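Media, Law and Society
Handout for session 9: Threats sent by private message
Lecturer: Godelieve Van Hecke

Last time we spoke about public comments under news articles. In this session we look at messages which only the receiver can read. Many students think the law treats both in the same way, but the questions are different. With a public post we ask who could see it. With a private message we ask mainly what the sender intended and what effect a reasonable person would expect.

Please read the Traddale case before the seminar. A local radio presenter received 98 messages in February, all from one account. Most were insulting, and only a few contained a threat. The platform, Stirent, answered her first report with an automatic letter – the account stayed open. Note the order of events, we will need it for the exercise.

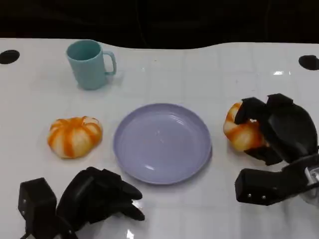 Natnael Wako objected in the seminar group that one should not count the messages at all, as a single serious threat is enough and the number only makes people doubt the smaller cases. I agree with the first half of this. On the second half I am less sure, for a long series of messages can show a fixed purpose, even when every one of them looks harmless alone.

Terms to know for the exercise:
Course of conduct: two or more acts which belong together.
Credible threat: the receiver has good grounds to believe it.
Duty to respond: what a platform must do after a report, and how fast.

Exercise. Write about 700 words on this question: at which point should Stirent have closed the account? Use the order of events and at least two of the terms. Eldana Worku's chapter on reporting systems is useful, but her view of anonymous accounts is rather strict – you may disagree with it.

Essays go to Ibsa Kumsa by October 20, 2023. Put your group number on the first page.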